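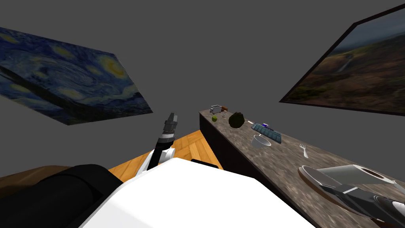
The kitchen at Prerkoria, from the robot's side of the counter.

Tin-yau Choi had been hired to look after one robot in one kitchen, neither of which existed in the sense his mother meant when she asked about his job.

"So it's a cartoon," she said.

"It's a simulation."

"And you fix it."

"I maintain it."

She told the neighbors he was in appliances.

The ticket that Monday came from Hưng Phan, who ran the cell and wrote tickets the way other people write ransom notes. RIGHT ARM LEANS ON PLATE, it said. LEFT ARM FINE. KITCHEN CROOKED AGAIN.

Tin-yau opened the overhead view. The kitchen was crooked again, floor and counter and Starry Night all going downhill together. He left that for later. A tilted camera never hurt anyone, and he had a theory that Hưng complained about it mostly to feel nautical.

The right arm was the real work. It had its flat gray blade across the plate and its gripper pressed down close by, like a man holding a table he has paid for. The left arm stood open-handed over the parquet, helping with nothing.

He pulled the joint log. The wrist offset had been set in January by a contractor from Nustari, who had left a comment beside it: "seems ok." Tin-yau had come across that comment in 70 different files. He'd begun to think of it as the man's signature.

He zeroed the offset and ran the calibration, 200 small moves out and back. Then he checked the contact stiffness on the plate, which somebody had raised to 2,000 for reasons that had left the company with them. He put it back to 400.

"Did you touch the stiffness?" Hưng wrote.

"Yes."

"That was load-bearing."

"For what?"

The three dots came up and went away. They came up again.

"There was a demo for Etoreo," Hưng wrote. "The plate kept sinking into the counter. We don't talk about it."

Tin-yau looked at the counter. He raised the stiffness to 500, felt like a coward, and saved.

Next was the camera mount. Its tilt lived in a file shared with the Rondonuwu warehouse, where everything was on ramps and the angle presumably made sense. He made the kitchen a copy of its own and typed a zero.

"Don't straighten it all the way," Hưng wrote. "I've gotten used to it."

His mother called while the thing was reloading. Her toaster had quit, one side only, and since he was in appliances, could he come by after work?

"What's it doing?" he asked.

"It seems okay," she said, "and then it isn't."

He said he'd bring a screwdriver. He had to buy one first.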